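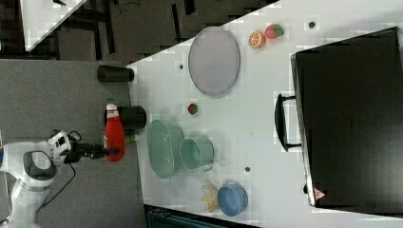 How often should I walk the break room at Krishnan Hall?
Once a month is plenty for the full list, plus a quick look at the fridge whenever you're in there anyway.

My November walk-through, with comments (I do mine at 7 a.m. before the coffee crowd shows up!)

1. Fire extinguisher in place, needle in the green: OK. Tag initialed. Somebody had hung a coat on it again, so I moved the coat.

2. Exit door opens all the way: OK, but it squeaks like crazy. Work order 684 is still open from last time.

3. Outlets by the sink trip and reset: FAIL on the left one. I pushed the test button and nothing happened, so I taped it over and called it in. Please leave my tape alone, thanks.

4. Microwave door seal: OK. The inside is another story (soup, I think?).

5. Fridge at 40 degrees or colder: OK. The Vullora reads a little warm right after lunch, so check it early.

6. Coffee maker cord: OK now. It was running behind the Warkon space heater, and I really didn't love that.

7. Space heater: unplugged and tagged. The limit for that circuit is 2 appliances and we had more than that going.

8. First aid kit: short on burn gel and the small bandages. Reordered from Flandirus, order 261.

9. Floor mats flat: one corner curling by the dishwasher. Flipped it over for now, needs a new one.

Still open: 2, 3 and 9. I'll recheck the outlet as soon as the electrician has been by.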